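Handheld gripper sets: buying and budgeting questions

Trenach Equipment Hire and Supply
Home / Handheld sets / FAQ

These are the questions we get most often from labs, colleges and small automation teams who are working out what to order and what to put in the budget. If yours isn't covered, use the contact form and Esko Savolainen on the planning desk will reply, usually the same afternoon if you write before 2 pm.

What comes in a set?

A standard Tiltwood set is a pair of handheld grippers, left and right, with a printed marker cube fitted to each, a calibration board, spare finger pads and a carry case. The head-worn camera is a separate line on the quote. Many customers already own one, so we don't bundle it.

Do I need a robot arm to get started?

No. The handheld grippers are for recording people doing tasks. You can collect for months before an arm arrives, and a fair number of our customers do, mainly because the arm sits in a different budget year. What you should do early is decide which arm you're likely to buy, so the finger shape on the handhelds matches the one you'll mount later. Changing fingers halfway through a project means part of your earlier recordings may be no use to you.

How many sets should we budget for?

Work backwards from people, not from hours. One set keeps one operator busy. If you have two operators on overlapping shifts, buy two sets. Sharing a set saves less than it appears to, as each changeover means a fresh calibration and a check of the pads.

For a first project we suggest 2 sets and one spare pair of fingers. You can add to this at any point and the cases stack.

What does it cost to hire?

Hire is $70 per set per day, with a minimum of two days. The case, the calibration board and one change of finger pads are included. The camera is quoted separately. Freight is charged at cost both ways.

A refundable deposit of $400 per set applies to first-time hirers. It's returned once the set has been checked back in.

Is it better to hire or buy?

If you're not sure what tasks you'll record, hire first. Most of the cost in these projects is labour, and a short hire will show you how long your tasks take per recording. Once you have that number you can fill in the rest of the budget with some confidence. If you buy within a month of the hire ending, we take the hire fees off the purchase price. Freight isn't credited.

Do we need a dedicated room?

It depends on what you want to record. Office and desk tasks can be done at a desk you already have, with the usual monitors, keyboards and cables left where they are. We recommend against clearing everything away. A bare table is quicker to set up, but the recordings may not carry over well to the places where you want the robot to work.
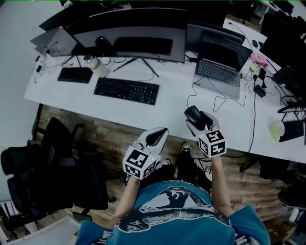

Desk work with a pair of handheld grippers. The right-hand one is holding a computer mouse just above the edge of the desk.

If you do want a separate space, for kitchen or workshop tasks for example, allow for power, even lighting and somewhere to store the props. Put the fit-out on its own line in the budget. Approvers tend to query it and it's easier to defend when it isn't mixed in with equipment.

Which costs do people leave out?

Operator wages come first. After that, storage. Video from the head camera builds up quickly, and you'll want a second copy of it. Check with your IT people what they charge per terabyte before you submit anything.

Consumables are small but they do add up. Finger pads wear, and marker cubes get scuffed and need reprinting. Allow for one set of pads per gripper each month of regular use.

Also allow time for reviewing recordings. Someone has to look through them and throw out the bad ones.

Can we print our own marker cubes?

Yes. The files are supplied with every purchase. Use matte white stock, since gloss reflects overhead lights and the markers may drop out. Check the printed size with callipers before you fit them. If the size is off, every measurement taken from that cube will be off as well.

Are the Ongart fingers compatible with the Tiltwood handles?

Yes, with the adaptor plate, part 506. Order one plate per gripper. The plate changes the distance between the cube and the fingertips, so you'll need to select the matching profile in the software and recalibrate.

How much training do operators need?

Half a day is enough for most people. The grippers feel slow at first, and small or flat objects take practice. We run introductory sessions at our Vilcombe workshop and can come to you for the cost of travel. We don't charge for the first session with a purchase.

What about warranty and repairs?

Twelve months on handles and electronics. Pads, fingers and cubes are treated as consumables. Repairs are done at Vilcombe. If yours will be away longer than a week, ask for a loan unit and we'll send one if we have it.

Can you help with a grant application?

We can supply a written quote, a parts list and a one-page equipment description. We can't write your justification. Quotes are valid for sixty days, and we'll extend one on request if your round closes late. February is our busiest month for these, so please ask early.

How do I order?

Send us the number of sets, left and right finger type, whether you need cameras, and the delivery address. We accept purchase orders from schools, universities and government bodies. Everyone else pays on invoice before dispatch.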